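Search this diary Go

July, evening

Windows open since breakfast and the kitchen is still too warm to cook in. I spent the day on the linen closet, which I have been putting off since spring. The towels came first. I had the pink one in my hands more than any other, and it is still a good towel.
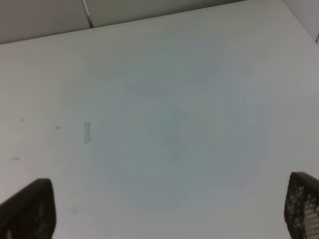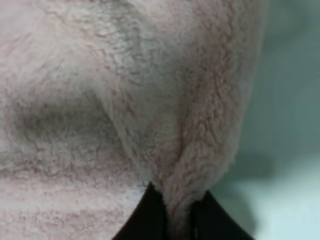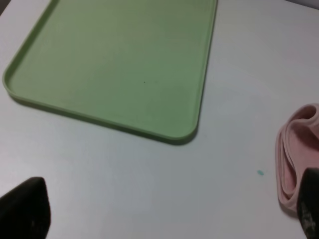
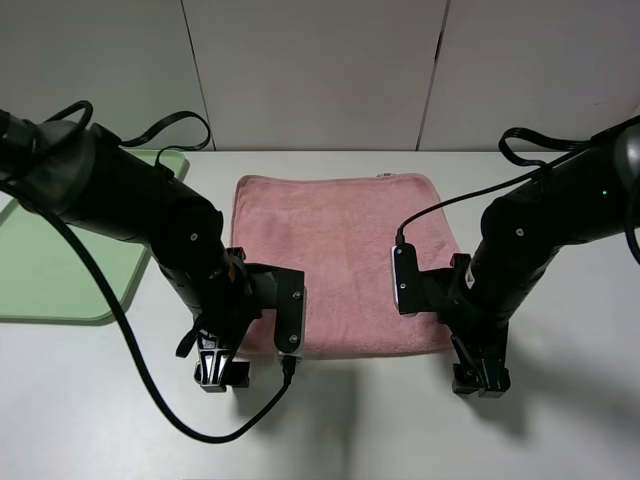 The linen closet

It is the narrow closet at the top of the stairs, with four shelves and a door that sticks in humid weather. When we moved to Draltholm I put everything in it in one afternoon and never went back to sort it. Sheets for a bed we no longer own were on the top shelf. Under them was the tablecloth from my mother's house, with the gravy mark that she always covered with a dish.

I took everything out and laid it on the bed. Then I wiped the shelves with vinegar and water and left the door open until noon to air. The smell went, mostly. There was a bar of soap at the back, still in its paper, put there to keep things fresh. It had no scent left at all.

The sorting went slower than I planned. A fitted sheet looks the same as any other fitted sheet until you put it on the mattress. I ended up trying three of them on the bed, which meant moving the piles to the floor and back each time. Two were too small. The third fits but has gone thin in the middle, and I could see my hand through it. I cut that one into squares for cleaning the windows.

Towels I did by feel. If it scratched, it went in the bag for the animal shelter. They take them in any condition as long as they are washed. I kept nine, which is plenty for two people and the occasional guest. The brown set from Mostine went in the bag without much regret. They never dried anything, even new. They just moved the water from one place to another.

I have started folding towels in thirds the long way and then in half, so the fold faces out and there are no loose edges to catch. My sister folds in quarters and says mine take up more room. She may be right, but my shelves are deeper than hers. I did all of them again after lunch so they would match.

Edvin Solheim came by around two to return the ladder. He stood in the hall and looked at the piles and asked if we were moving. I told him no, and gave him coffee and the two small sheets, which will fit his boy's bed. He said the peaches at the farm stand are nearly over and I should go this week if I want any for canning. I do want some. Last year I waited too long and got a box that was half bruised, and it all had to be jam.

We talked about his roof for a while. He has had another estimate and it was higher than the first. He is going to do the porch side himself and leave the rest until fall.

After he left I carried my mother's tablecloth down and soaked it in the sink with cold water and a spoonful of washing soda. I changed the water once before supper. The mark is lighter, or I wanted it to be lighter. I will hang it out tomorrow in full sun and look at it again when it's dry. If it doesn't come out I'll put a dish on it too.

The top shelf now has only the winter blankets. Second shelf is sheets, with each set tucked inside one of its own pillowcases. I read about that years ago and never did it. Third is towels. The bottom one is for things I use once a year — the picnic cloth, the heating pad, the curtains from the old apartment that might fit the back room if I let down the hem.

I measured the back room window for the curtains and wrote the numbers on an envelope, and now I can't find the envelope. It is probably in the bag for the shelter.

Supper was cold chicken, cucumbers and bread. We ate on the back step. The neighbor's sprinkler was going and the dog from the corner house walked through it twice, very slowly. No rain again. The beans need water in the morning before it gets hot, and I have to pick up string and jar lids if I'm going for peaches.

My back hurts from the stairs. Bath, then bed.

Contact | Copyright, all entries belong to the author | Back to top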